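Nandness Knitters Forum > Yarn and Fibre > Jumpers that grow after blocking, what am I doing wrong?

mapplebeck_d
Started in April, still cranky about it. I knitted my first full-size jumper over summer, top down, plain body, nothing fancy. Fit beautifully when I tried it on off the needles. Then I soaked it like the pattern said, laid it out, and now the sleeves come down past my fingertips and the body is practically a dress. The yarn was Tunano 8 ply, superwash, 3 balls more than the pattern asked for, so I've sunk a fair bit into it. Is there any way back or do I frog the lot?
Denise

coldtoes
Oh no, Denise! Welcome to the superwash club, we're all in here with our gorilla arms. Did you swatch, and did you wash the swatch? Not having a go, I skipped it for years.

mapplebeck_d
I swatched. I did not wash the swatch. I measured it on the arm of the couch while watching the footy and called it good.

purlharbour_bris
There's your answer I'm afraid. Superwash has had the scales smoothed off or coated so the stitches slide past each other when they're wet. Plain wool grabs on to itself and mostly stays where you put it. I won't knit a garment in superwash any more, full stop. Hollis do a lovely woolly 8 ply and it costs less.

tuppence
Bit harsh. I've got superwash jumpers that are five years old and fit fine. You need a firmer gauge than the ball band says, and you can't hang them up wet. Go down a needle size and wash your swatch the way you'll wash the jumper, machine and all. Some of us have kids and can't be handwashing everything in the laundry sink.

purlharbour_bris
Kids' stuff, sure. She's made an adult jumper out of it, and that's a lot of weight hanging off a pair of shoulders. Mine was 600 grams dry and I could hardly lift it out of the tub.

coldtoes
Denise, before you frog it, try the dryer. I'm serious. Check the band first, but a lot of superwash will pull back in if you tumble it on low till it's just damp and then lay it flat. Keep checking it. I do it with all mine now. 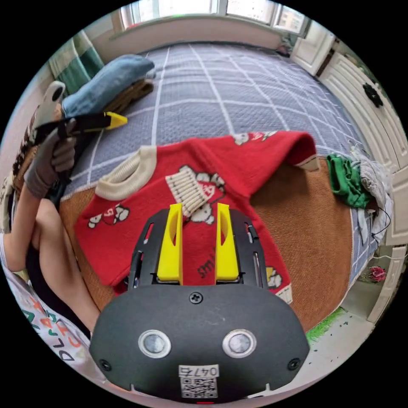
Red jumper laid out on the woven mat, on the bed.

I just use the bed because it's the only flat surface in this house big enough. Pat the sleeves in widthways and don't tug the hem. Mine go back to the same size every time, or near enough that I've stopped measuring.

mapplebeck_d
That red is gorgeous! And ok, the dryer terrifies me, but I was going to rip it out anyway so what's the harm. Do you put it in a bag or anything?

coldtoes
Pillowcase with a knot in it, or a zip-up mesh bag if you've got one. Low heat, 30 minutes, then have a look and go again if it's still soggy.

tuppence
Seconding the pillowcase. I'd chuck a couple of dry towels in too, it goes a lot quicker.

purlharbour_bris
I'll be the grump and say it'll grow again as soon as she wears it. The dryer is a fix until the next wash, then you're doing it all over again, and every trip through roughs up the surface. If it were mine I'd pull back the sleeves from the cuff and re-knit them shorter. Top down makes that easy.

gumleafgrandma
Jumping in as someone who has done both. Dryer first, wear it for a week, and then decide about the sleeves. Mine stretched in the first couple of days and after that it stayed put. Also, what's the neckline like? I picked up and re-knit the neckband on my Pindiveo pullover two sizes smaller and it stopped the whole yoke sliding off my shoulders. Changed the fit of everything underneath.

mapplebeck_d
Neckline is a bit wide now you mention it, it shows my bra strap on one side. Hadn't thought of the neckband at all.

tuppence
Do the neckband! It's one evening's work and you don't lose anything if the dryer does the rest.

mapplebeck_d
Right, plan is dryer on Friday when I've got the house to myself and can swear at it in peace. Then neckband. Sleeves last, if I must. There are 1,126 metres of yarn in this thing and I'm not keen to meet them all again.

purlharbour_bris
Fair enough. Measure it before it goes in, cuff to underarm and the body length, and post the numbers. If I'm wrong I'll say so.

coldtoes
Screenshotting that one, thanks.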